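The Pencil Case Theory of Learning a Language

July 10, 2021

So I have been trying to learn Ukrainian for 86 days now, and I think I'm finally past the stage where I want to throw the book across the room. Mostly past it, anyway!

This all started because of Hryhorii Horobets, who lives two doors down and grows the best tomatoes on our street. He taught me how to say good morning over the fence, I said it back to him so badly that he laughed until he had to put down the watering can, and that was that. I signed up for a beginner class the same evening.

The class meets upstairs at Mitau, the little bookstore with the squeaky floor, and there are 9 of us if everyone turns up (everyone never turns up). Our teacher is Sumathi Krishnan, who learned the language as an adult herself and remembers exactly how awful the first few months are. She makes us write everything by hand. No laptops, no phones, no typing up notes "just this once." I grumbled a lot at first. I hadn't written more than a grocery list by hand in years and my wrist was killing me by the second week.

But you know what, it works for me. The letters that looked like other letters stopped tricking me once I'd written each one a couple hundred times. I still mix up и and і when I'm tired, and my cursive is a crime, but I can read a menu now. A whole menu! Slowly, with my finger under the words, like a kid.

Of course, writing by hand means I've gotten silly about stationery. I have some 21 pens at this point and I like maybe four of them. And then there are the pouches to put them in.
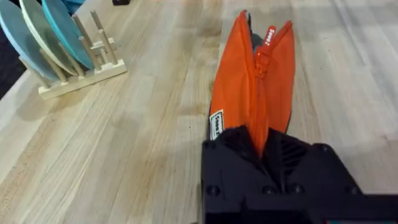 Orange, zippered, and very hard to lose in a tote bag.

Anyway, back to the cases. Not pencil cases – grammar cases. Ukrainian has seven of them, and I went into this with no idea what a case even was. The short version is that the ends of words change depending on what the word is doing in the sentence, so a book, about a book and with a book all end differently. Lok-yiu Yeh, who sits next to me and is much further along, gives each case its own ink color. I copied her for a while and then my green ran out halfway through the locative, so now my notebook just has a big gap in the rainbow and I've gone back to plain blue.

My routine is pretty loose. Ten minutes with flash cards while the coffee brews, a page of handwriting after dinner, and a kids' cartoon if I have any brain left. The cartoons are great because the characters say the same five things over and over. I can now tell a bear to come inside, and I'm still waiting for my chance.

Next up is numbers, which Sumathi says will take us well into November if we do them properly. Hryhorii has promised to sell me tomatoes only if I ask for the right amount in Ukrainian, so I'd better get studying.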